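3.2 Socket Access and Clearance During Processor Replacement

The boards examined in this part of the study came from decommissioned server units collected for refurbishment at the Tallska site. Each unit consists of a metal chassis with the motherboard fixed to standoffs, and in most of them the board was left in the chassis for the whole of the processor exchange. Removing the board first gives better access from all sides but adds time at both ends of the job, and it exposes the solder side to handling. The in-chassis procedure was therefore treated as the default, and board removal was recorded as an exception.

Access to the socket is limited by three features of the layout. The first is the memory bank, whose slots stand higher than the socket frame and restrict approach from that side when modules are fitted. The second is the heat sink mounting. Once the heat sink is lifted off, its mounting points remain on the board outside the socket frame and reduce the flat area available for resting a hand or tool. The third is the retention lever, which needs free travel along its full arc. On boards where a cable had been routed across this arc, the cable was unplugged and tied back before the lever was released.

The processor itself is a nearly rectangular plate with notches along its edges. The notches fix its orientation in the socket and also give the only positions at which the edge can be reached without touching the frame. Contact at the corners was preferred for lifting. Contact on the top face was allowed before cleaning only, because any residue moved onto the cleaned face had to be removed again before new thermal compound was applied.

Residue on the top face was graded on inspection under the bench lamp. Grade 0 was assigned to a face with no visible material, grade 1 to isolated spots or fragments, grade 2 to a continuous film over part of the face, and grade 3 to a film covering the whole face. The bare metal reflects strongly, and small dark fragments are easier to find than thin films under direct light. For this reason each face was graded twice, once with the lamp overhead and once with the lamp lowered to the side, and the higher grade was kept. Figure 4 shows the socket area with the processor seated. 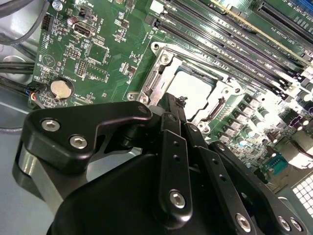 Figure 4. Processor in its socket frame, with the retention lever along the upper edge of the frame and the memory slots beyond it. Fasteners are visible around the frame, and the circular mounting points lie farther out on protruding tabs.

3.3 Exchange Procedure

The procedure was the same for all units. The chassis was placed on a grounded mat with the side panel removed and the power supply disconnected. Memory modules in the slots nearest the socket were taken out and stored in order. The heat sink was released by loosening its fasteners in a diagonal pattern, a partial turn at a time, and was lifted only after it had been rotated slightly to break the bond of the old compound. Units in which the bond did not break under hand force were set aside and warmed before a second attempt.

The top face of the processor was then wiped with a lint-free cloth and solvent. Wiping ran from the edges toward the center so that material was not pushed into the gap between the plate and the frame. After grading, the lever was released, the load plate was opened, and the processor was lifted straight up. Tilting during the lift was the most common handling error. On sockets with spring contacts it can bend the outer row, and the damage is difficult to see without magnification.

Each empty socket was inspected at low magnification before the replacement processor was seated. The inspection covered the contact field, the inner walls of the frame, and the area under the lever hinge, where fragments of hardened compound tend to collect. Fragments were removed with a dry brush. Compressed air was not used at this stage, as it moved loose material beneath the frame in preliminary work.

3.4 Recorded Quantities

A total of 540 exchanges were recorded. For each one, the log holds the chassis type, the number of memory modules removed, the residue grade before and after wiping, the time from heat sink removal to lever closure, and any exception. Chassis types were assigned to the two layout families used at the site, Atell and Gilmartin. The families differ mainly in the distance between the socket frame and the first memory slot, which is smaller in the Gilmartin layout.

Times were taken from the bench clock and rounded to the nearest 20 seconds. Finer resolution was available but was not considered useful, given the variation introduced by reaching for cloths and storing modules. Exchanges that were interrupted for a reason unrelated to the unit were kept in the log and excluded from the timing analysis.

All entries were stored in the Heketti log format, with one record per exchange and a separate record for every exception. Exceptions fell under four codes: board removed, bond not broken, contact damage found, and cable in lever path. A unit could carry more than one code. Where contact damage was found, the board was withdrawn and no replacement processor was fitted, so those records have no value for lever closure.

3.5 Limits of the Procedure

The residue grades depend on visual judgment and on the lamp position. Lowering the lamp reduced glare from the metal face but did not remove it, and films close to the color of the metal may have been graded too low. The effect is expected to be greater for gray compounds than for white ones. Compound color was not logged in the first part of the collection and could not be recovered later.

A second limit concerns the condition of the sockets. All boards had been in service, and their earlier handling is not documented. Contact damage found on inspection cannot be assigned with confidence to the exchange itself, since it may have been present before the unit arrived. The damage counts in Section 4 are therefore reported as totals found.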